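January 2024

Monday, and I'm writing this with my socks on the radiator because the Garari finally came in and of course she came in sideways to a rain squall, at the one hour of the day I'd planned to be eating lunch.

I should back up. The last time I wrote anything in here the Garari was still a dot on the tracking site, going in little loops out past the sea buoy with no engine. She's a small general cargo ship, two hatches, blue hull going to rust at the waterline, the kind that used to come in here every other week when I was new at the agency and now comes maybe twice a year. Trorska owns her, or Trorska's bank does, depending on who you ask in the office. She lost her main engine on the way up with a load of bagged fertilizer and some steel pipe, and the crew dropped the anchor in water deep enough that everybody at our end held their breath. It held. Then the weather turned and the tow got put off, and put off again, and I have been answering the same phone call in six different voices for days.

So this morning, up at four. Coffee, toast, no wait, no toast, I was out of bread. I drove down with the heater going full blast and parked by the bait shop, which still has its Christmas lights up (good for them). The VHF on my passenger seat was already busy. Falcão had got her line on the ship before dawn and they were underway, making a bit under four knots, with the swell on the quarter and the Garari yawing around behind like a shopping cart. You could hear how tired the mate on the tug was. He'd say "copy" and there'd be this pause before he let go of the button.

I like Falcão. She has 3000 horsepower, nothing much next to the big escort tugs up the coast, and she's ugly as a boot, but she's ours and she's been doing this a long time. They had 500 feet of wire out for most of the run and shortened it up as they got close to the bar, which is the part that makes me sick to my stomach even when I'm standing in a parking lot. A dead ship can't help you at all. She can't put the wheel over and have it mean anything much, she can't back down, she just follows or she doesn't.

The pilot went out on the Eline at first light. I watched her go past the end of the breakwater, and she stood right up on the first sea and then dropped out of sight, all but the mast, and I thought well, that's a job I'm glad I never went for. I did think about it once! I was twenty-four and had the application on the fridge for a whole summer. Then I got seasick on a whale watching trip and that was the end of that.

Anyway, the paperwork. People think the exciting part is the tow, and sure, but my part of it is paper. Notice of arrival had to be amended again since the time kept sliding. The port wanted a letter saying what exactly was wrong with the engine, and the ship kept sending me "main engine not available," which I already had, thanks. I needed the surveyor on the dock, I needed a second tug standing by inside, I needed line handlers who hadn't gone home, and I needed a berth that wasn't promised to somebody else. The berth was the worst one. Berth 2 was open until a barge showed up for it over the weekend, and I spent most of yesterday evening on the phone being extremely nice to a man who was eating chips the whole time. He moved the barge. I'm going to send him a fruit basket, or chips.

Slack water was late morning and they wanted to be over the bar right at it. They were early, so they had to hold off outside and go slowly around in a big circle, which on the radar page looks like nothing and on the water, I'm told, feels like a year. Then the rain came in. I mean a wall of it. I couldn't see the end of the dock, let alone the channel, and I stood under the overhang at the bait shop with the radio inside my coat and listened. Not much talk. The pilot giving a heading, the tug giving it back. Somebody asking the inner tug to come up on the port side. Then a long quiet bit, and then the pilot said they were inside, in exactly the voice you'd use to say the mail was here.

I yelled. The lady inside the bait shop knocked on the glass to see if I was okay.

She came up the harbor out of the rain very slowly, Falcão first, then all that wire, then this big tired blue bow with streaks down from the hawsepipe. There were four or five of the crew along the rail in orange rain gear, and one of them waved at the whole town, pretty much. I waved back with the clipboard. It took ages to get her alongside – the wind was pushing her off, and the first heaving line fell short, and the second one landed in the water too, and the third one hit a line handler in the hat. Once the spring was on it all went smoothly enough. Lines fast a little after one.

Then up the gangway with my wet folder. I hadn't met this captain before. He looked like he hadn't slept since the engine quit, and he made me sit down and gave me tea with so much sugar in it that the spoon slowed down, and some crackers, which I ate in a way I'm not proud of. We did the forms on the mess table. Crew list, stores list, cargo declaration, the statement for the port, the stamp, the other stamp. He asked if there was a place nearby that sold phone cards and if there was a church, and I drew him a map on the back of the tide sheet. He asked if the Trorska people had called me about parts. I said they'd called me about everything except parts. He laughed at that, thank goodness.

The chief engineer took me partway down to show me, though I didn't ask and wouldn't have known what I was looking at without him. From what he said, a bearing went and took some of the shaft with it, and he had shut her down before it could get worse. He was gloomy about it and also a tiny bit proud. He had the bad bearing shell wrapped in a rag on a shelf like something he meant to show a doctor. The surveyor went down after me and stayed an hour. No sign of cracks in the hull from all that yanking at anchor, as far as he'd gotten, and the cargo was dry in the forward hold. He hadn't opened up the after one because of the rain and will do that tomorrow if it quits.

Crew are all fine, I should have said that first. One twisted wrist from when they were rigging the tow, and he's been over to the clinic and back with a bandage and a lollipop, so I guess they give those to grown men too.

I got home at six and ate cereal standing up. Then I did what I always do and wrote the whole thing up in an email to the old gang from the waterfront, with way too many exclamation marks, and asked what they thought about how long she'd be stuck here.

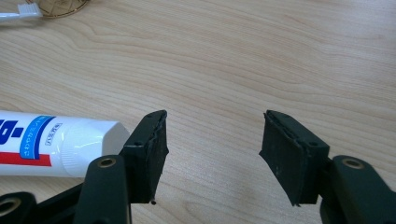

Armindo Seixas wrote back inside ten minutes that I was dreaming if I thought it would be a two-week job. A shaft that size doesn't sit on anybody's shelf, he said, it'll have to be ground or made new, and then it has to get here, and then they have to find people to fit it who aren't busy with someone else's ship. He had a coaster tied up with the same trouble years back and it was 43 days before she turned her own propeller. He thinks Trorska will more likely have the cargo taken off here and tow her somewhere with a proper yard, and he'd bet me dinner we still see her name on the berth list in April.

I took the bet, partly because I want dinner and partly because I don't like to think of that crew sitting there that long looking at our parking lot. But he's usually right, so now I'm sitting here worrying about it. If she does stay, the port will want her off that berth within the week, and then there's the lay berth up by the old cannery, where the water's thin at low tide and the shore power has been dead since I don't know when. I'd have to get fuel for the generator brought around by truck. Garbage too. Fresh water. And crew changes, because a couple of those guys must be near the end of their contracts, and that's visas and flights and me driving to the airport at midnight with a sign.

The Falcão guys, meanwhile, are already gone again. Fueled up, took on groceries and went back out at dusk for some log barge up the coast. I didn't even get down there to say thanks. I'll have to catch them next time, I owe them a box of donuts at least, and the Eline crew as well.

For tomorrow: surveyor at eight, after hold if dry. Call Trorska and make them say the word "parts" out loud. Find out who has the contract for cargo handling now and if the shed has room for fertilizer (it can't be the shed with the leak). Phone cards for the captain, he only has my terrible map. Move the car, I left it in the bait shop's spot. Bread.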